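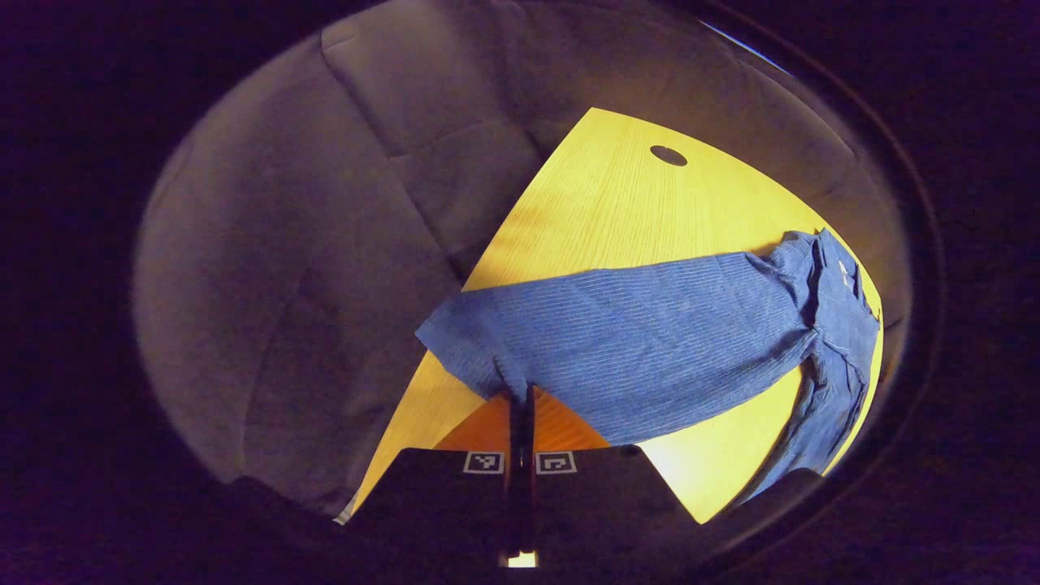

Shirts, Start to Finish: Laundry Day at Clillden

Photos and captions: Dinesh Nishad
Posted July 9, 2025
1,118 views

These pictures follow one load of button-up shirts through the apartment, from the hamper to the closet rod. I started taking them in May after a cousin asked how I keep cotton shirts looking decent without sending them out. The apartment is on the second floor of the Clillden building. The washer is in the basement, the ironing board lives in the hall closet, and everything in between gets done on the table next to the gray sofa.

Click any picture for the larger version. Care notes are at the bottom of the page.

BEFORE THE WASH

The hamper
Shirts go in unbuttoned, including the cuffs and the small collar buttons. A shirt washed with its buttons done up pulls at the buttonholes, and I have had to restitch a few.

Pockets
A receipt from Namboodiri Grocery, a pen cap and a folded parking stub. The pen itself turned up in the other jacket.

Collar stays
The stays come out and go into a saucer on the windowsill. I have lost more of them to the dryer than I have worn out.

Stain on a cuff
Coffee, a day old. Dish soap rubbed in with a fingertip and left for 15 minutes took most of it. The second wash took the rest.

Sorting
Whites on the left, blues and grays on the right. The striped shirts go with the blues unless one is brand new, in which case it gets its first wash alone.

THE BASEMENT

Washer number 4
This is the one I use if it's free. The cold setting works properly and the door seal is clean. The one beside it leaves a gray mark on light collars.

Detergent
A little less than the line on the cap. Too much leaves the fabric stiff, and then the iron drags.

Out of the drum
I shake each shirt once by the shoulders before it goes in the basket. You can hear it snap. That gets rid of the tight folds the spin cycle puts in the sleeves.

The stairs
Basket on the hip, door held open with a foot. The light on the landing has been replaced since I took this one.

DRYING

Rack by the window
The Tosance folding rack, opened all the way. Heavier shirts go on the outside rails where they get more air.

On hangers
I hang the lighter cottons instead of laying them over a rail. Top button closed, collar turned down, side seams tugged straight by hand.

Late afternoon
Same rack, later in the day. The sun comes around the building and reaches the lower rails. Dark shirts are moved out of it before then.

ON THE TABLE

The tabletop
Pale wood with a straight grain, and a small oval hole in it for cables. It was sold as a desk. I don't run cables through it now, but small buttons do find the hole, so I check underneath when one is missing.

Blue pinstripe
The blue shirt with the fine light stripes is thin cotton or something close to it, and it creases as soon as it is put down. The stripes are useful for folding. If they run straight along the edge of the fold, the shirt is square.

Longer than the table
Long-sleeve shirts stretched out at full length tend to hang over the edges. With the pinstripe one I usually turn it so the collar is at one end, then bring the sleeves up onto the wood before I do anything else.

The collar end
Start here. Find the label, lay the collar out around it, and pull the button placket straight. A bunched collar at the beginning means a crooked shirt at the end.

Smoothing
Flat hand, from the middle out to the side seams. I don't press hard. The aim is to move the fabric to where it belongs and leave the real creases for the iron.

Sleeves
Each sleeve is laid out along its own seam, cuff flat, before it is folded over the back. If the seam wanders, so does the crease.

The sofa
Gray, upholstered, and the place where everything waits. Unfolded shirts go over the back and finished ones go on the seat cushion. It picks up lint, so I run a roller over it first.

IRONING

The board
Flesell, bought secondhand, with a replacement cover. The legs stick a little at the lowest setting, so I leave it one notch up.

Collar first
Underside, then the top, working from the points in toward the middle. Going the other way pushes a small pleat into each point.

Yoke and cuffs
The yoke is the strip across the shoulders. I hook it over the narrow end of the board. Cuffs are opened flat and done on the inside before the outside.

Between the buttons
The tip of the iron goes around each button and never over it. One of the white shirts has a melted edge on its third button from the year I was learning this.

The back panel
The biggest area and the quickest. A shirt with a box pleat gets the pleat pinched into place at the top and pressed only for the first few inches.

Water bottle
A plain spray bottle filled from the tap. I use it on striped cotton more than on anything else. A light mist, a short wait, and then the iron.

FOLDING AND PUTTING AWAY

Face down
Buttoned at the top, the middle and near the bottom, then turned over onto the table. The tail is pulled straight before the sides come in.

First side
The side comes in to the middle of the back and the sleeve is laid down along it. The second side is done the same way, and the width should match the shelf.

Up from the tail
Folded in thirds from the bottom so the collar ends up on top and isn't crushed.

Drawer
The second drawer, with the weekend shirts standing on edge. It is easier to see what there is, and pulling one out doesn't disturb the others.

Closet rod
Work shirts are hung, all facing left. The wire hangers have been replaced with wider ones after I noticed bumps in the shoulders.

The mending pile
One loose cuff button and one torn sleeve placket. These sit on the chair by the door until I have done them, and I walk past them every morning.

Stays back in
Last job. The saucer on the windowsill is empty again and the rack is folded behind the door.

CARE NOTES

Read the label before the first wash. If it has faded, cold water and a low iron are safe for most cotton shirts.

Iron cotton while it is slightly damp. If it has dried out completely, spray it, roll it up and leave it while you do the one before.

Dark colors are ironed inside out to keep the fabric from going shiny along the seams.

Let a pressed shirt cool on a hanger before folding it. Warm cotton takes a new crease very easily.

Clean the iron's soleplate with a damp cloth when it is cold. I do mine at the end of each month.

PRINTS AND REUSE

The pictures may be used on personal pages with a credit. Files for printing are available at 300 dpi. Send a message through the contact form with the caption title of the one you want.

More galleries by Dinesh Nishad
Window Boxes, Second Floor
The Hall Closet, Sorted
Repairing a Cane Chair
Packing a Kitchen

Back to all galleries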